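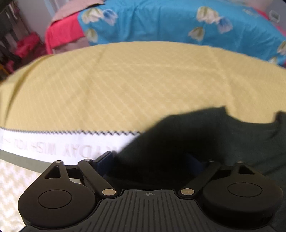 Chapter 3
Teaching by Showing: What a Demonstration Is Worth

A person who can fold a shirt has usually never had to say how. This is the main argument for teaching robots by demonstration: let the expert do the job, record it, and leave the machine to find the pattern. The argument is attractive and deserves some suspicion.

Take cloth. At Mirumthorpe, Essam Fahmy's group asked people to fold laundry with a hand-held gripper, and kept 50 recordings. Up to 42 were judged usable. Judged by whom, and against what? The report says only that the fold "looked acceptable". A robot trained on those recordings inherits that opinion, along with every hesitation and bad habit of the people who made them.

Remote control has its own troubles. The operator sees through a camera, feels little or nothing through the handles, and slows down. The Caldale trials are often quoted as proof that practice cures this – they show that practice helps, for the three tasks tried.

In this chapter we compare the two methods and ask of each:

What does the recording leave out?
Would a second person have done it the same way?
How is success decided, and who decides it?

Section 3.1 deals with guiding by hand, Section 3.2 with remote control. Section 3.3 returns to cloth, where most of the confident claims are made. Readers who have met the Brosa method before should still work through Section 3.1, as we use the word "demonstration" more narrowly than its authors do.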